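Wummont trims its bottle return scheme and publishes glass handling rules

23 October 2022

Wummont, the shared tasting and storage house in Civgate, will stop accepting loose glass at its front counter and will require members to sort bottles and stemware by closure and neck type before drop-off. The change was set out in a two-page notice signed by operations lead Candela Campos.

The notice covers wine bottles, clear spirit bottles, small dispensing bottles and drinking glasses. It does not cover jars, which the house stopped taking in February.

Under the old arrangement, members left mixed glass in a single bin and staff separated it at the end of the shift. Campos writes that the bin accounted for most of the breakage recorded over the past year. The house logged 842 broken items in that period. Of those, 267 were stemmed glasses, and the majority failed at the stem.

"A stem carries the whole bowl on a very small cross section," the notice reads. "Stacking or laying glasses on their sides in a common bin loads that section sideways."

Storage rules have been rewritten along the same lines. Full and part-full wine bottles are to be kept lying down in open wire racks, with the necks facing the front edge so the capsule can be checked without lifting the bottle. Labels are to stay on. Clear bottles with screw or cap closures are to be grouped apart from wine, near the side wall of the bench, and kept upright where space allows.
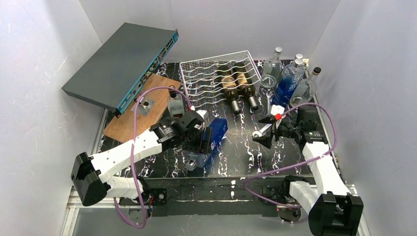
Wire racks were chosen over slotted boxes after a comparison by Eusebio Casado, who maintains the benches. His summary gives two grounds. The wire cradles hold the bottle body along two lines of contact and leave the shoulder free, and spilled liquid drains through to the benchtop where it can be wiped. Slotted boxes, in his trial, trapped liquid under the bottle and loosened the labels. Casado also notes that the racks are narrower, and that two of them fit on a bench that previously held one box.

The racks were bought from Stultuneck, a local supplier of shelving and shop fittings. The house declined to give the unit price but said the order came in under its equipment limit of $2,000.

Benchtops stay as they are. A proposal to cover the stone-patterned tops with rubber matting was dropped after members complained that the mats held odors and that residue was harder to see on them. Casado's summary recommends a single folded cloth at the washing end and nothing elsewhere.

The section on stemware is the longest in the notice. Glasses are to be rinsed in warm water without detergent, shaken once over the sink and set down to drain. Polishing is to be done with the bowl supported in the cloth. Members are told not to hold the base in one hand and twist the bowl with the other, a habit the notice describes as the most common cause of a clean break at the top of the stem. For moving a glass from one bench to the next, a light grip on the stem just below the bowl is permitted, provided the glass is empty and the grip is even on both sides. 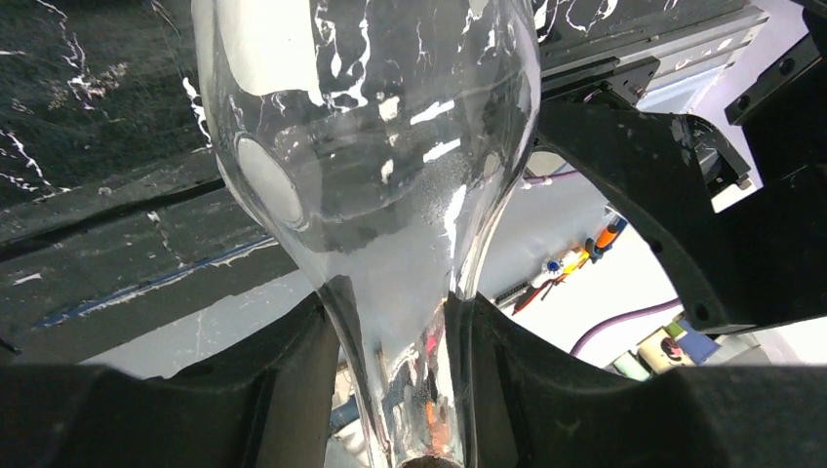 A clear glass vessel is gripped on both sides of its narrow neck at the Wummont bench. Small beads of water show on the bowl.

Glasses that still carry droplets are not to be put away. The house had been finding mineral rings inside bowls that were shelved wet, and the rings needed a vinegar soak to remove. Draining time is now set by inspection and has no fixed number of minutes. If drops are visible, the glass stays out.

Visitación Villanueva, who runs the evening tastings, said the sorting requirement would add a step for people arriving with a week's worth of glass. She expects most of the delay to fall on members who bring spirit bottles, as caps are often missing or mismatched.

"A capped bottle and an uncapped bottle go to different places now," Villanueva said. "If the cap is in your coat pocket, please put it on before you get to the counter."

Small bottles with black or colored caps are treated as dispensing bottles under the new rules and need a handwritten label stating the contents. Unlabeled ones will be emptied and recycled at closing.

The notice also asks members to keep electrical equipment and cables clear of liquids, and to report chipped glass even where the chip is on the foot. Chipped pieces will go into a lidded tub by the back door, to be collected by Ambrose, the firm that already handles the building's recycling.

Printed copies of the notice are at the counter. The breakage log will stay open to members, and Campos said the figures will be reviewed again in February, when the rack layout may be changed.

Comments (4)

Hugo Calvo
Does the neck-forward rule apply to bottles with wax tops? Mine shed bits onto the bench if anything brushes past them.

Visitación Villanueva
Hugo — yes for now, but put them on the lower row. I'll ask Eusebio whether wax can go the other way round.

Iñaki Soler
I would have kept the boxes. Wire racks rattle every time somebody closes the cold room door, and I doubt that is good for anything standing next to them. Otherwise fine with it. The stem advice matches what I was taught.

cellar_stairs
267 stems in a year is a lot of glasses. Is the old bin gone already, or can we still use it until the end of the month? The notice gives no start date that I can find.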